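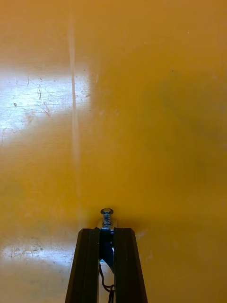

Doesn't it just memorize the table? A reader sent me that one after the first version of this entry, and I get some form of it every time wrist-only learning comes up.

Wrist-only learning (you'll also see "hand's-eye training") is a way of teaching a robot arm using just the small camera near its gripper. No overhead camera, no depth sensor. The policy gets the wrist picture and the arm's joint positions, and it puts out the next short stretch of motion. I've been following the Dalex version, the one most people mean when they use the term.

How it works

A person steers the arm through a task many times and everything is recorded. Dalex has 3,712 recordings, with 3,000 used for training and the rest held back. What I love is the part called Moges, a step that scores each moment by how much the camera can tell you. Glare on a glossy top or a long stretch of plain orange gets a low score, and a cable end with a connector on it gets a high one. Low-scoring moments stay in the training set – they just count for less!

Why cables are hard

A cable doesn't keep its shape. Twisted blue and white wire lying in loops crosses over itself, and the policy has to work out which bit leads to the black connector.

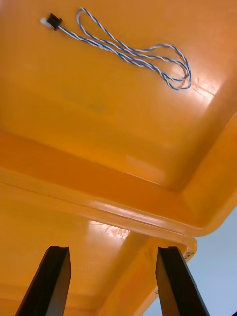

Surely a second camera would be simpler, another reader wrote, and fixing the lighting would be cheaper than any scoring trick. Fair point, and plenty of labs do both. The case for going without is that a fixed camera has to be set up all over again whenever the arm moves to a new bench.

Results so far

The cable test, called Wesa, is 300 tries with the scoring step and 300 without. The scored policy did better at finding the connector end and no better at all at getting a firm grip on it (a bit of a letdown for me). The gap was widest on shiny surfaces. I'd like to see it on a dull gray bench before I get too excited, and as far as I know that hasn't been run yet.

See also: imitation learning, eye-in-hand cameras, cable handling.

First posted in August by the Altside robotics editor
Last updated: October 6, 2026
Contact | © Altside | Back to top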